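搜索 请输入关键词 搜索

机器人示教课程讲义 第5讲：手把手教，还是远程教？
2023年5月29日 Vikas Bansal

上一讲留了个尾巴：轨迹规划写得再漂亮，碰到“把草莓放进盘子里”这种活儿，代码还是越写越长。今天换条路，让人来做，机器人来学。我自己第一次看到策略从示范里学会放东西的时候，在实验室里喊出了声，希望你们这学期也能喊一次！

先把两个词分清楚。

动觉示教（kinesthetic teaching）：打开重力补偿，直接握住机械臂带着它走。上手快，力的感觉很直接，可是人的手和胳膊常常会进到相机视野里，训练时要小心处理。

遥操作（teleoperation）：人用主手、手柄或者VR控制器发指令，从臂跟着动。人不进画面，观测和部署时一致，代价是有延迟，也摸不到东西，新手头几条示范往往抖得厉害。

本课的作业用遥操作，桌面任务选厨房玩具。选它们是因为形状差别大：香蕉细长，草莓小而圆，盘子又大又扁，同一个夹爪要用好几种抓法。烤箱门带把手，留给想挑战铰接物体的小组。
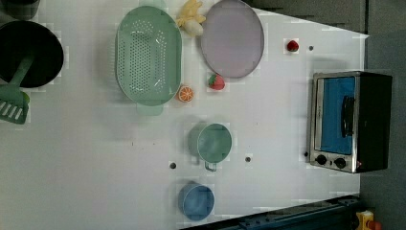

Drasstead，10月

去年秋天Babita Dhillon在那边的Mishra实验室带短期班，用的就是类似的俯视布置，下面几条是她当时的笔记，我略作整理。

俯视相机最适合看平面位置，对高度就不太灵了。量杯和浅蓝色杯子从上面看都是一圈圆口，光凭这一路图像很难判断杯口离桌面多高，所以要加一路腕部相机。沥水篮上成排的小孔也值得留意，图像压缩一狠，孔的边缘先糊掉。

每条示范开始前都要重新摆放物体。草莓总放在盘子下方，策略就会学成“往那儿伸手”，换个位置马上失灵。两颗草莓大小不同，语言指令里要写明是哪一颗。

一条示范只做一件事，动作别停顿太久。犹豫的片段里，同样的画面对应好几种动作，行为克隆会把它们平均掉，结果夹爪悬在半空发愣。失败的示范单独存，别删，讲DAgger时要用，特别有意思！

作业：每组录200条，其中77条留作验证，按摆放方式划分，不要随机抽帧。全班合起来的目标是2,000条。主手标定步骤见Itmont手册，标定完先空跑一遍再开始录。

相关讲义
第4讲：轨迹规划与碰撞检测
第6讲：行为克隆与误差累积
补充：Demik主手标定记录
补充：相机外参怎么量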